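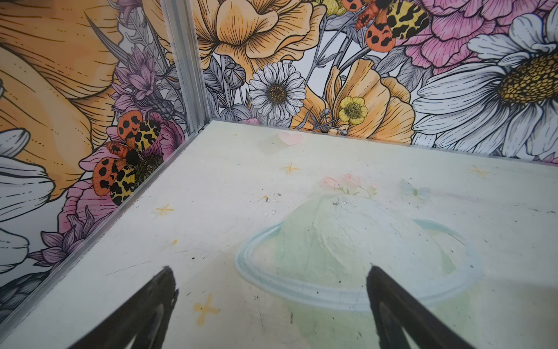 Why do the pinks fade before everything else?

Most cheap pinks get their colour from a fugitive dye or a weak pigment, and a pale tint has very little of it to lose. The light takes the same bite out of a pale pink as out of a deep red, and on the pink it shows.

16th August

Opened the window-sill test after 29 days. I had been looking forward to this, which tells you what sort of summer it has been.

Set-up, for anyone who missed it: strips of the Baláž cartridge, each printed with a solid, a half tint and a quarter tint. Top half of every strip under black card, bottom half bare to the south window. A duplicate set in the plan chest, in the dark, as a control. The blue wool card went in alongside so that we have something to compare with besides my opinion.

Results, best to worst.

Black: nothing. You could leave it out until the building falls down.

Flindora blue: nothing in the solid, the faintest shift towards green in the quarter tint. Dwight Vachon can't see it. I can. We have agreed to write down both.

Flindora yellow, new tin: held up well, a slight loss in the quarter tint. Old tin (the one with the dented lid): visibly duller, but the control strip from the old tin is dull too, so the light may be getting the blame for something the tin did. Retest with a fresh skin taken off. I don't hold out much hope for the old tin.

Pink, mixed our way from the red and a lot of white: quarter tint gone to a sort of weak tea. Half tint faded, edge of the card clearly visible. Solid has lost its temper but is still pink.

Pink, bought ready mixed from the place in Lastow: quarter tint is now paper. I turned the strip over to check I had the right side. The label says "permanent". I suppose it permanently isn't there. 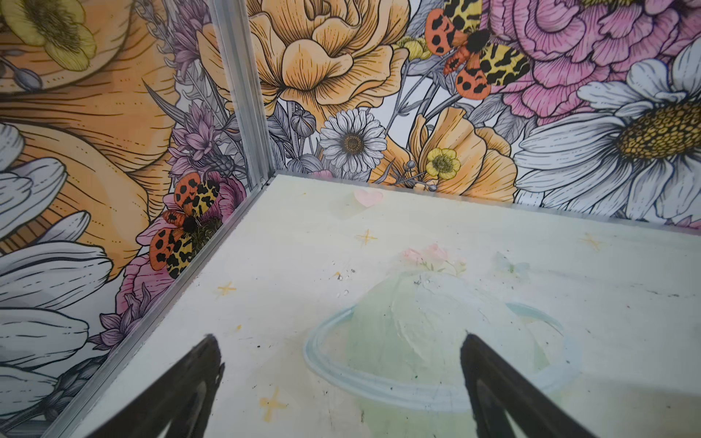

Floral walls meeting at the corner, small pale pink heart near the back edge.

Things I did wrong, so that I don't do them again with great confidence:

The card masks curled. Light crept under the edge of three strips and gave a soft fade where there should be a hard line. Next time, foil behind the card and a bulldog clip at each end.

I didn't weigh the ink. "The usual amount" is a fine measure until you want to repeat it.

The window was cleaned halfway through, inside and out, as a kindness. So the second half of the test was sunnier than the first and I have no idea by how much. Sign now on the sash.

The control set picked up a smell from the plan chest. No bearing on the colour. Mentioning it in case it's the chest.

Money, briefly. The Plunmont order is 3,000 sheets, of which 2,000 have the pink in the border. We have 942 sheets of the Baláž left, so paper has to be bought whatever we decide. The better red costs more per tin, but we use so little in a tint that the difference would barely pay for the biscuits. I would sooner spend it than have Plunmont ring next spring to ask where the border went.

Dwight's view is that customers expect things to fade and find it charming. My view is that they find it charming in things they bought from someone else.

To do:
Order one tin of the better red, not three, until it has had its turn on the sill.
Rerun pinks only, same paper, weighed this time.
Try a coat of the matt varnish over half of each strip. It yellowed last time but that was over white and we were mean with the stirring.
Move the ready-mixed pink off the good shelf.
Ask Lastow what they mean by permanent.

Strips are stapled to the back of this page. Please don't leave the notebook open in the window.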